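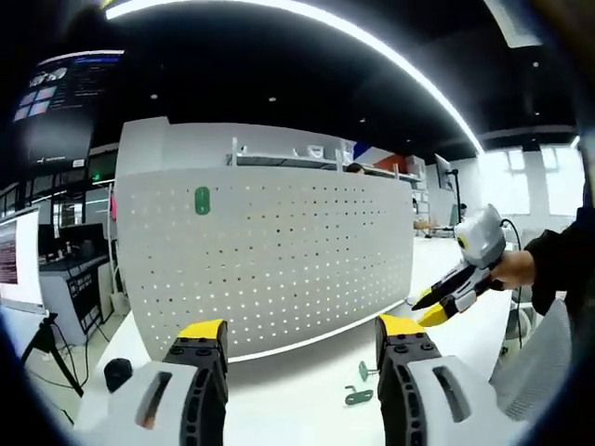

Most plastic clips fail at the root, where the thin section meets the thick one. The arm bends, the outer surface of the bend goes into tension, and a small crack starts at the inside corner. Any hook carries the same weakness. A green one standing on a white tabletop, with a thin stem, puts nearly all of its bending into a small amount of material, while a flat bracket with a rounded end and holes spreads its load over a wider area. The usual remedy is a larger radius at the corner. It costs almost nothing in a mold and is still left out of a surprising number of parts.

Kornél Bárány has spent most of his career on that corner. He runs the test room at Judeck, a contract molder that makes cable clips, shelf pegs and curtain hardware for other companies' labels. His standard bench test hangs a fixed weight from a hook for 500 hours and measures the droop at intervals. The droop is called creep, and it continues long after the part looks stable.

"People load a hook once, it holds, and they sign off on it," Bárány said. "Then it sits in a warm closet all summer."

Temperature matters more than most buyers expect. Polypropylene, the common choice for cheap clips, softens well below the boiling point of water. Nylon is stiffer but takes up moisture from the air, which changes both its size and its strength. Acetal holds its shape better than either and springs back well. It also resists most glues, a problem for any hook sold with an adhesive back.

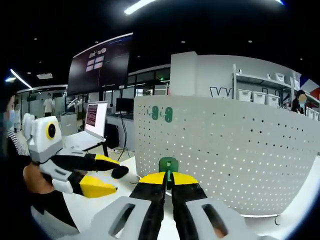
Adhesive-backed parts have a second failure mode, peel. A load that hangs close to the wall pulls mostly downward, in shear, and foam tape handles shear well. Move the same load outward and the top edge of the tape begins to lift. At Flondolar, a retailer of closet fittings, product engineer Illia Didenko rewrote the company's load ratings in October to account for reach. One hook dropped to less than half of its former rating. The part itself was unchanged.

"The old number was measured with the weight against the wall," Didenko said. "Coats have thickness."

Flondolar now prints two ratings on the package, one for flat items and one for bulky ones. Returns on the Tapsell line have fallen since, though Didenko attributes part of that to a new tape.

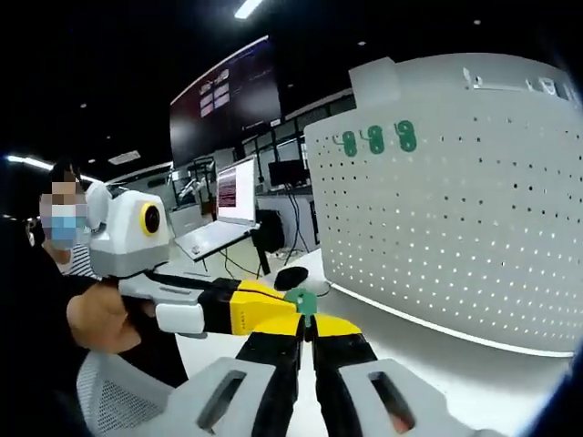
Size sets its own limits. Molding tolerances do not shrink in proportion to the part, so an error that is harmless on a coat hook can ruin a cable clip. A small green plastic hook that fits between two yellow fingertips leaves little room for error in wall thickness. Judeck checks parts of that class by weight as well as by gauge, on the grounds that a light part often has a void inside. Bárány cuts open about 100 of them a month — usually at the root — and keeps the sections in labeled trays.

His current work is on the Lemano peg, which has a rib along the back of the stem in place of added thickness. Thick sections cool slowly and can sink or form voids, and a rib avoids both. Early samples cracked at the end of the rib, where it stopped short of the base. The revised mold carries it all the way down.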